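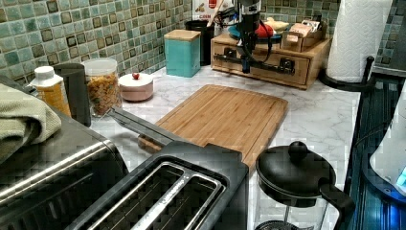 # Equipment Plan and Budget: Kitchen Counter Manipulation

## 1. Scope

The project covers pick-and-place and drawer tasks on a household counter. Our department allowed $800 for new equipment in the second term, with orders due in November. The arm itself is on loan from the teaching lab and is not charged to us. This section of the report covers what we still need and what we decided to leave out.

## 2. Requirements

The target objects set most of the gripper requirements. Small drawer pulls and wrapped tea packets need a narrow contact surface. Tongs, a French press and a cutting board need a wider opening and more grip force. Counter appliances such as the toaster and kettle stay in place and are treated as obstacles – the planner only needs their outlines.

The current finger bar is wide compared with the space in front of a drawer organizer. Approach angle therefore matters more than payload for the drawer task.

## 3. Options

| Item | Supplier | Cost | Decision |
|---|---|---|---|
| Narrow finger set | Warard | $292 | Buy |
| Second gripper, complete | Zokero | over budget | Reject |
| Wrist force sensor | Skullport | quote pending | Defer |
| Spare clamp blocks | Li | in lab stock | Borrow |

The Zokero gripper would remove the need to change fingers between tasks, but its price alone is above our limit. The Warard set fits the existing mount and needs 7 screws, which the lab already has.

## 4. Remaining funds

After the finger set, $508 is left. We propose to hold this amount until the Skullport quote arrives. If the sensor does not fit, the money goes to cable guides and replacement pads. Cable routing is a real cost item: a loop hanging beside the wrist can catch on tall objects at the back of the counter.

## 5. Schedule

Delivery of the fingers is quoted at 5 weeks. Drawer trials are planned after that date. Until then we will work on the tongs and cutting board tasks with the present fingers and log each failed grasp by object.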